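Home | News | Research | Land and Water | Partners | Contact

Jarkine Partnership Renews Wet Meadow Study, Opens Seed Records to Local Growers

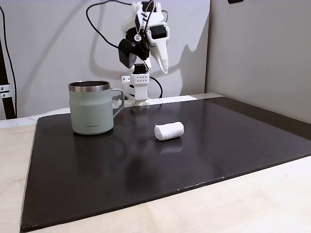
A white 3D-printed arm with black servo motors, on its mounting base.

The partnership between Kamell College and landholders in the Jarkine basin has been renewed for six years, with a revised agreement on who holds the data and who approves its release. The new term begins in June.

The agreement covers wet meadow restoration on 600 acres of mixed private and community land above the town of Jarkine. Work under the first term was limited to plant surveys and shallow groundwater readings. The second term adds seed collection, controlled fall burning on selected plots, and a shared archive of planting records.

Fourteen meadows are included. Each has at least one shallow well fitted with a pressure logger, which records the water level every hour. Loggers are downloaded by hand in spring and fall. The partnership considered a radio link for the upper meadows but rejected it on cost and on the poor line of sight across the ridge.

Plant surveys use fixed transects running from the meadow edge to the channel. Crews record every species touching a pin lowered at set intervals, along with bare ground and litter. The method is slow but can be repeated by different crews with little drift in the results. Camas, tufted hairgrass and several sedges are tracked separately due to their value as food and basketry plants and their sensitivity to a falling water table.

The seed archive at the Dumitrescu Field Station now holds 561 lots. Each lot is labeled with the meadow, collection date, collector code and storage temperature. Until now the records could be read only at the station. Under the revised agreement, growers in the basin can request a copy of the germination results and, where enough seed is in storage, a small amount for trial beds. Requests from outside the basin will go to the landholder group for a decision.

Data terms were the longest part of the negotiation. Under the first agreement, the college held all field records and could publish after giving notice. The new text gives the landholder group joint ownership. Exact locations of food and basketry plants will be kept out of published maps and replaced with values averaged over the whole meadow. Either party can ask for a paper to be held for review, for a maximum of 90 days.

The records will be stored in Onside, a land record system already used by several landholders for grazing and fence plans. Access is set by meadow, so that a family can see its own well and transect data without seeing a neighbor's. A copy is kept offline at the field station and updated monthly.

Burn plots will be small in the first two seasons. Crews will measure fuel moisture, litter depth and soil temperature before and after each burn, and will return the next summer for plant counts. Unburned plots in the same meadows serve as controls. Burning depends on county permits, and no plot will be lit in a week when the wells show the water table below the set threshold.

Results from the first term were mixed. Water levels rose in most of the meadows where old ditches had been plugged, but sedge cover changed little over the same period. The final report gives two possible causes — continued browsing and a shortage of viable seed in the soil — and does not choose between them. Fencing on the lower meadows will be used to test the first.

An information session for basin growers will be held at the field station on Wednesday at 6 p.m. Seed request forms will be available at the session and at the college extension desk.

Comments (3)

Guest, 8:12 a.m.
Does "basin" include the parcels below the county road? The old map stopped at the bridge.

Extension Desk, 10:35 a.m.
Yes, the new boundary runs down to the confluence. Parcels below the road can request seed and germination results.

Guest, 1:47 p.m.
Would like to see the raw well levels along with the averages. We plugged our ditch and the spring numbers looked odd.

Related items
Ditch Plugging: What the Jarkine Wells Recorded
Kamell College Lists Summer Field Crew Openings
Dumitrescu Field Station Extends Seed Room Hours
County Updates Fall Burn Permit Rules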